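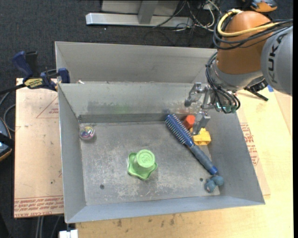 How often should the cables on a bin-picking arm be checked?
Look them over at the start of each shift, and go along them by hand once a month with the power off.

Workshop tips: keeping a picking cell in order
By Delia Ilie

These are the notes we keep on the wall beside the Prurden cell. It has one arm and two metal bins on a wooden bench, and it picks mixed small items all day. Most stoppages come down to cables, bins that have crept out of place, or dirt.

Cables and hoses
Lock out the controller first and wait for the lights to go off. Start at the wrist and work back towards the base. Feel for flat spots, cracks in the outer cover and ties that have gone tight. A loop over a joint needs slack at full reach, so jog the arm slowly to both ends of its travel afterwards and watch the loop. Replace hard plastic ties with hook-and-loop straps. Push each air fitting in, then tug it. If it hisses with the air on, cut the tube back square and refit it.

Bins
Clamp them. A bar clamp across the two walls where the bins meet will stop them walking apart. Put the handle on the side away from the arm's path, and check it again after lunch. Pencil the corners of the front bin onto the bench so it can go back in the same spot after cleaning.

Ours moved 24 mm over one weekend in April and the gripper tapped the wall for half a morning before anyone looked.

Scratches on the bin floor don't matter much. Burrs do. Run a rag over the metal and file down anything that catches it.

Gripper fingers
Wipe the tips with a damp cloth and a drop of dish soap. Keep solvent off rubber tips, it makes them go shiny. Check the finger screws at the same time and mark the heads with paint pen so you can see if one has turned. We change tips at 1,666 hours by the controller clock. The Jaiswal spares come in bags of 36 and keep best in a closed drawer.

Test items
Use odd shapes. A hairbrush, a few blocks, a clear ball and a soft plastic toy will show up more faults than a bin of matching parts. Wash them when they get dusty.

After any work
Run at 35 per cent speed for one full bin with a hand near the stop button. Then write the date and what you touched in the Garar logbook. If the arm has been bumped, redo the bin corners in the Sollow software before going back to full speed.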